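Fendside Community Garden – minutes, December meeting

Started 6.40 pm. Charmaine Swanepoel in the chair, Katalin Boros taking notes.
Present: Charmaine, Katalin, Sipho Sibiya, Soudabeh Alipour
Apologies: Siyabonga Nkuna (working)

Last minutes
Accepted. One fix – the gate code goes to plot holders only, not "all residents".

1. Water
Tap by the north beds still dripping. Sipho has had a look, needs a new washer and maybe a new spindle. Will pick up both. Timer on the drip line is going off at noon, should be 5 am. Soudabeh to reset. Mulch before the hot weather, everyone to do their own plot.
Hose left across the path again, please coil it up after use.

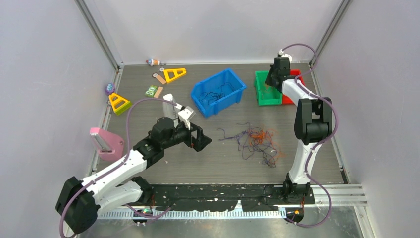
2. Plots
46 plots, all taken. 3 not touched since winter. Charmaine to ring the holders before any letters go out. Waiting list is long so we can't leave it till autumn.
Soudabeh asked if half plots could be offered. General feeling yes, but the path edging would have to move. Back to next meeting with a sketch.

3. Money
$780 in the account after the insurance. Quote from Mokgethi for two loads of compost, delivery included. Agreed to take one load now and see how far it goes. Sipho thinks it wont be enough for the new beds, noted.
Seedling stall did well, tomatoes gone by ten. More basil next time, less silverbeet.

4. Shed
Needs a proper sort out. Stakes and netting to go on the back wall, fertiliser up high and away from the seed. Old twine to be chucked if it's rotten, otherwise wound up and kept for the beans.

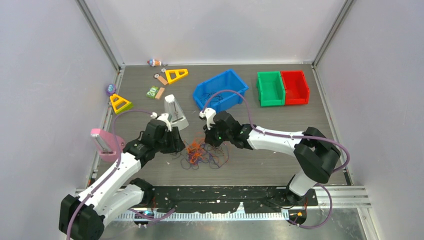
Padlock is stiff, Katalin will bring graphite. Discussed a second key – agreed, Siyabonga to hold it if he's willing. The good secateurs are still missing, check your bags please.

5. Fruit fly
Traps up on the fig and both peaches. Pick up fallen fruit daily if your passing. Bag it and put it in the red bin, do not compost.

6. Other business
Kindureo kinder would like to visit in February, mornings only. Yes in principle, Charmaine to ask about numbers and hats.
Chook proposal held over agian.

Closed 8.05 pm. Next one in February, same place, Soudabeh bringing supper.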